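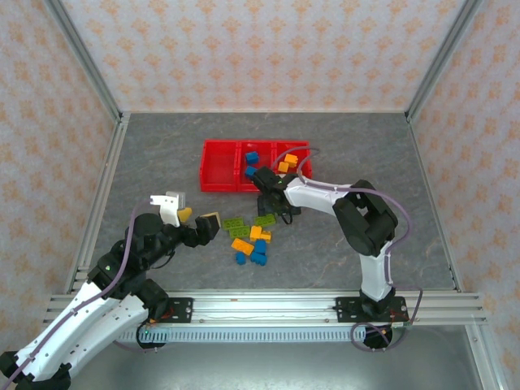
Progress report on the equipment purchase, second period
Prepared by Tarık Erdem for Beril Aksoy, Grutel program office
Project: Findido, small parts sorting with two arms

Dear Ms. Aksoy,

I send you the report for the second period of the grant. It covers what we bought, what we still want to buy, and where the plan is different from the one you approved in January. The table of invoices was sent separately by Kevser Ağca and I do not repeat it.

1. State of the work

The first cell is in use. It has two arms on the front rail, and the present task is sorting toy building bricks by color into a tray with three compartments. We chose bricks for the first period because they are cheap, they do not break, and the gripper must still approach them from many angles when they lie in a pile. Real parts from Bultent will follow when the second cell is ready.

In this period we recorded 821 complete sorting runs. The target in the plan was 2,000 for the whole year, so we are a little behind. The delay comes mostly from the weeks when we waited for spare parts, and I explain this in section 3. Firdevs Erdem has written the run sheet again so that one operator can prepare the next run alone. Before, it needed two persons.

2. What was bought

The arms and the mounting plates were paid in the first period. In this period we paid for the aluminum profiles, the cable tray, the wallpaper for the walls and the floor panel. The wallpaper was a small cost and it was not a separate line in the budget; I booked it under "cell enclosure". We plan to change the background from time to time, so there will be more small invoices of this type. Please tell me if you prefer them collected in one line.

The printed gripper fingers are made in our own workshop. Only the material is charged to the grant. The pads on the fingers are bought from outside, and we use more of them than I expected. I ask to move the pads from "initial equipment" to "consumables", where they should have been from the beginning.

3. Spare parts

This was the weak point of our plan. We had budgeted for the arms but not for spare actuators. When one actuator in the right arm failed, the supplier, Tan, needed 44 days to deliver a new one, and during this time we could work with the left arm only. One-arm runs are not included in the number given above.

Şükran Değirmenci asked three suppliers for a price on a small stock of spares. Tan is still the cheapest, but their delivery time did not get better. Our proposal is to keep two spare actuators on the shelf, one of each size, and one set of cables. The money can come from the travel line, which we have hardly used.

4. The second cell

The approved budget has a second cell identical to the first. After some months of use, we would like to make these changes:

Cable routing. The cables go outside along the arms, and the operators must check them before each session. For the second cell we want longer cable clips and a fixed place for the extra length under the rail.

Floor panel. We would order two panels with different surfaces, so that the panel can be changed without taking the cell apart.

Tray holder. The tray moves when a gripper touches its edge. A simple holder made in the workshop is enough, and it does not change the budget.

With these changes the second cell costs a little more than the first one, but it stays inside the reserve. I do not ask for additional money. I ask only for your written agreement before we sign the order — the price we received is valid until the end of next month.

5. A question about ownership

Kevser reminded me that the grant agreement does not say who keeps the equipment after the project. For the university inventory we need an answer, also because the insurance is calculated from it. Could your legal office send us one sentence on this point?

6. Next period

We will order the spares first and the second cell after that. Runs with bricks continue in the first cell until the target is reached. Firdevs will visit Bultent to choose the first real parts, and we will send you the list with weights and sizes before any new gripper fingers are designed.

If something in the numbers is not clear, please write to Kevser directly and put me in copy.

With kind regards,
Tarık Erdem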